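February
Prepared by the Office Services Training Desk

Speaker notes: Clearing and resetting a shared work table

Opening (allow 15 minutes with questions)

Good morning, and thank you for coming. The subject of this session is the shared table: the one near the door, in the hallway or beside the copier, where small items are set down and then stay. Most of our sites have at least one. At Nerotholm there are several, and the site has asked that they all be handled the same way. The purpose of these notes is to set out that method and to leave time for the questions that staff have already sent in.

The scope is limited to small loose items. Furniture, monitors and anything requiring two people to lift are covered by the moves procedure and will not be discussed. Staff who also handle the stock room at Voltberg should note that its shelves follow a separate layout, which is posted inside the door.

[Pause. Ask how many in the room have a shared table on their floor.]

Part one: what collects on a table

The items fall into a few familiar groups. There is paper, chiefly envelopes and notes. There are tubes, of glue, hand cream, ointment and the like. There are caps and lids that have been parted from whatever they belong to. There are cups. Last come the items that no person on the floor can name, and these take up more staff time than all of the others.

Sorting should begin with paper. An envelope is flat and light, and it slides under other things or off the edge when they are moved. Pick it up, check both sides for a name, and place it in the mail tray. A sealed envelope is not to be opened by the person clearing the table, whether or not it is addressed. Unaddressed envelopes go to the front desk, where they are held for 15 working days.
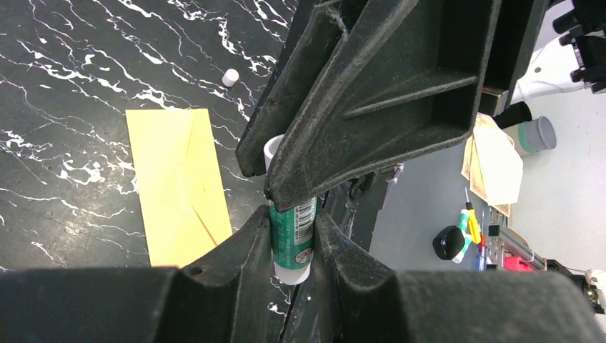
Facilities and Office Services | Training Desk

Tubes should be picked up by the body and turned until the label can be read. On the green and white tube, the printing runs down the length of the body, and the barcode is set vertically on a white strip. Staff should read the product name and the directions, and should not rely on the color of the packaging. Two products from the same maker may look nearly alike and belong in different cabinets.

Loose caps call for some patience. The small white one standing on the black tabletop is typical of what is left behind. Before discarding a cap, look at every open container on the table and on the level below it. If no match is found, place the cap in the parts dish and leave it there until the next clearing. A tube without a cap is to be wrapped and set aside. It should not be returned to a drawer.

[If asked about medicines: these go to the first aid contact on the floor and are never placed in the general supply cabinet.]

Part two: the surface itself

Dark tabletops with a veined, marble-like pattern are attractive, but they are difficult to check. White veins hide white objects, and a cap or a scrap of paper is easily missed from a standing position. Staff are asked to bend to the level of the table and look across it once from each side. The same applies before wiping. Use a damp cloth, work toward yourself, and dry the surface before anything is put back.

Items on the floor or on a lower shelf belong to the same task. The Deschamps building recorded 3730 small items handed in over the last reporting year, and many of them had been found beneath a table that was already marked as cleared. Please sign the sheet only when both levels have been checked.

Part three: putting things back

A shared table may hold one tray, one dish and one container for pens. Everything else returns to a cabinet, a desk or the front desk shelf. The tray is labeled for mail and should not be used for supplies, even for a short time.

The supply order for trays and dishes is placed through Javberg. The current order is for 80 trays and 100 labels, to be shared among all sites. Floors that need more should write to the Training Desk before the end of the month.

Questions received in advance

May staff discard food left on the table? Yes, at the end of the working day.

Who clears the table when the assigned person is away? The floor lead names a substitute and writes the change on the sheet.

Are personal cups included? They are. Cups are taken to the kitchen shelf and are not washed by the person clearing the table.

[Hand out the sign-off sheets. Collect the attendance list at the door.]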